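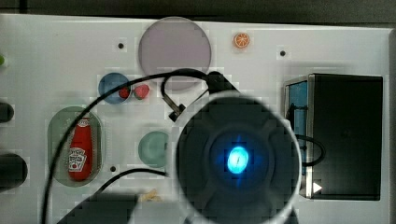
Home Tickets Knowledge base My requests Log out

Ticket 1609
Subject: Play food sorting panel, pieces not staying in recesses
Product: Sellinitz tabletop panel, white
Opened by: Pirjo Hakala
Assigned to: Gerardo Ferraro
Status: Closed
Priority: Low

Pirjo Hakala, 09:12
We use the white panel with the play food set for matching exercises. Pieces placed on the coloured circles slide off when the table is knocked. The strawberries are the worst. They end up on the plain white surface next to the blue circle. The orange slice stays put wherever it is left. Table is a folding one, bought in August. Panel was wiped down before use. Is the panel faulty, or is this the wrong food set for it?

Gerardo Ferraro, 09:40
Please confirm the following.
1. Is the panel flat on the table, or does it rock when pressed at the corners?
2. What are you cleaning it with?
3. Are the strawberries from the set supplied with the panel or bought separately?
4. Any film left on the surface from packing?

Pirjo Hakala, 10:25
1. Rocks slightly at one corner.
2. Washing-up liquid and a damp cloth.
3. Separately. The supplied set was incomplete, so we replaced it with the Gornia fruit.
4. Not that I can find. I ran a fingernail round the edges.

Gerardo Ferraro, 10:51
Two separate things, then.

Rocking: check the table before the panel. Turn the panel half a turn on the same spot. If the low corner stays with the table, the table is out. If it moves with the panel, the panel is warped and we will replace it.

Sliding: the recesses are shallow by design, so that small hands can pick pieces out. They locate a piece but do not grip it. A piece with a rounded underside will roll if the panel is not level. The Gornia strawberries have no flat base. The orange slice is flat on both faces, which would explain the difference.

Pirjo Hakala, 11:30
Turned the panel. Low corner stayed with the table. One table leg was not fully locked. Locked it, and the rocking has gone.

Strawberries still roll if placed near the rim of the blue circle. In the middle they hold. Closing the lid of the storage box on the same table is enough to shift one that is near the rim.

Second question while I have you. What are the small dark holes for? One of the staff has been pushing things into them.

Gerardo Ferraro, 11:48
The holes are fixing points. They take the pegs from the wall kit. If you are using the panel flat on a table, leave them open. Please do not push play food or modelling clay into them. Clay can be cleared with a cotton bud and warm water once it has softened. Do not use a screwdriver.

I have passed the rolling to Lok-yiu Fang in product support.

Lok-yiu Fang, 13:05
Tried here with one of our own panels and a bag of the same Gornia fruit. Panel level, table knocked by hand 40 times with a strawberry in the middle of the circle. It stayed in the recess every time. Repeated with it placed at the rim. It left the recess 44 times out of 60. Same result on the second panel.

Conclusion: normal behaviour for a round-bottomed piece. Not a panel fault.

Options:
a) Place pieces in the middle of the circle.
b) Put a thin non-slip mat under the panel. This cuts down the movement passed on from the table.
c) Fit a small clear self-adhesive dot under each strawberry. Not suitable for children who still put things in their mouths.

Sanding the base flat is not advised. It exposes a rough edge.

Pirjo Hakala, 14:10
Have gone with (b), using shelf liner cut to size. Better. Two strawberries have stayed where they were put since lunch. Will not use the dots, as our youngest group has the panel in the mornings.

Can the missing pieces from the supplied set be sent?

Gerardo Ferraro, 14:22
Yes. Reply with the names of the missing pieces and the batch code from the bottom of the carton. Postage is free within the warranty period.

Pirjo Hakala, 15:36
Missing: both strawberries, one lemon. Batch code 3000.

Gerardo Ferraro, 15:50
Replacement pieces ordered. The strawberries in that batch have a flat base. Closing this ticket. It will reopen if you reply.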